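The long wait before the strap

Software for two-armed robots is mostly about waiting, says Gobnait Hayes. She should know. Her planner spent most of last winter doing nothing else.

Barkton, half past eight in the morning. Rain on the skylights, a kettle that takes for ever, and Hayes already at her desk with two terminals open and a sandwich she won't get to until three. She runs the planning side at Domedmont, which writes control software for pairs of arms. Not the arms themselves. "We buy the arms," she says. "Anyone can buy the arms. It's the bit in the middle that eats your life."

The bit in the middle is called Gitau. It sits between the cameras and the motors and decides, forty times a second, which arm goes where and which one holds back. Version 9 went out to the test cells on 13 Dec 2019, with a release note two lines long. One of the lines was an apology for the logging.

Clothes are the current headache. Clothes on hangers, mainly.

Boxes are easy, or easy enough. A box has corners. You measure it, you know where the far side is even when you can't see the far side, and it stays the same shape when you pick it up. A vest doesn't do any of that. Lift it by one strap and every point on it goes somewhere new, and half of it disappears behind the other half. The camera gets a blue lump. The planner wants a neckline.

The first Gitau tried to do cloth properly. Full model, a mesh of 3,000 points for each garment, every one of them pushed about by pretend gravity. Lovely to watch on a screen. Far too slow. By the time it had worked out where the hem would be, the hem had been there a good while.

So they threw it out. Took a week to argue about and an afternoon to delete.

What replaced it is cruder. The perception code now looks for a handful of things it can name: a strap, a collar edge, a hanger arm, a hook. Each gets a score for how sure the software is. Anything under the line is treated as not there at all, and the planner is only allowed to act on what's left. If nothing is left, the arm moves the cloth a bit and looks again.

"That's most of the trick," Hayes says. "Give it a shake. My mum does the same with a duvet cover."

The shake has its own file in the code, 25 lines long, and it has been rewritten more than any other part of the system. Too gentle and the fold stays put. Too hard and the garment swings, the camera blurs, and everyone has to wait for it to settle. There was a version that shook on a timer. There was a version that shook until the picture changed, which with a thin fabric and a draughty room meant it stopped straight away, very pleased with itself.

And then there's the other arm.

Two arms that share a rail share the air over it too. Early on, both were planned together as one big machine with a lot of joints. Correct on paper. In practice the planner would find some beautiful route where both elbows went past each other with a finger's width to spare, and then the left motors ran a shade late and the safety stop cut in. Again. And again. The log from that month is just the word STOP with times next to it.

Now each arm plans alone and books the space it needs. Like a meeting room, Hayes says, and then looks as if she regrets it. An arm asks for a chunk of air and a length of time. If the other one has it, you wait, or you go round. The holding arm gets priority over the empty one, always, so a gripper with cloth in it never has to back off for one without. Simple rule. It cut the stops to nearly nothing and made the whole thing look terribly slow, because you can see the waiting.

Visitors hate the waiting. They think it's crashed.

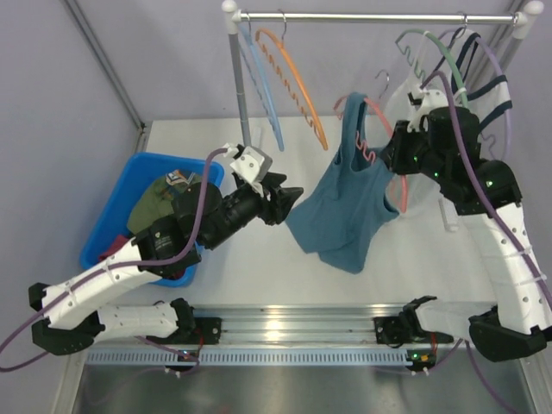

The right arm has the vest by a strap, with the salmon-pink hanger threaded through it. The left gripper is open.

Hangers turned out to be their own small war. They swing. They turn on the bar. They come in colours the segmenter likes and colours it doesnt, and pale ones against a pale wall gave it fits for weeks. The notches on the arms are a help to a person and a menace to a planner: to the depth camera, a wavy edge reads as noise, so the filter smoothed it flat, so the software thought the hanger was thinner than it was. Every clearance was wrong by the same small amount. They found it by turning the filter off by accident.

The fix for that came from Nic Aodha, a small firm two streets over that makes replay tools. Their program takes everything a cell records (joint angles, pictures, bookings, the lot) and lets you scrub through it like a film. Pick a moment, change one setting, and it'll show what the planner would have decided instead. Doesn't tell you what the cloth would have done. Nothing does. But it tells you what your own code was thinking, and that was worth the licence, Hayes reckons, in the first few days.

She shows me one. A collar edge, scored just over the line. The planner believes it. She drags the line up a hair and the collar vanishes and the plan changes to a shake. Down again, back it comes. She does this for some time. I don't think she's showing me any more.

What goes wrong now? Black clothes, mostly. Anything with a second layer inside. Two straps lying on top of one another, which the software counts as one strap, grips as one strap, and then is baffled by. Trim helps if it's a different colour from the body of the garment, since the edge finder can follow it all the way down. Prints are a mixed bag. A logo gives the camera something to hold on to, but it'll also happily decide the logo is a pocket.

There's a plan for the doubled straps. Feel for it: close the gripper a little, read the motor current, compare with what one thickness should give. The numbers are noisy and the motors are warm by lunch, which shifts them. One of the team wants proper force sensors in the fingertips. Hayes wants to see how far the cheap way goes first. They've had this out a few times, you can tell.

She's firmer about learning. Part of Gitau is learned already, the bit that picks where on a strap to grip, and it's better than the hand-written rules ever were. But the booking of space stays as plain code that a tired person can read. "If it hits itself I want to know which line did it," she says. "I don't want to be told it had a feeling."

Next on the list is handing over. One arm to the other, in mid-air, without putting the thing down. It means both grippers need the same bit of space at the same moment, which is exactly what the booking system was built to refuse. The current idea is a joint booking, signed for by both, with a strict limit on how long it lasts and a rule for who lets go. She has drawn it on the whiteboard. Someone has drawn a bigger box round it and written NO, then crossed out the NO.

The kettle's finally boiled. Hayes has gone back to the replay, three frames forward, two back, looking for a hem.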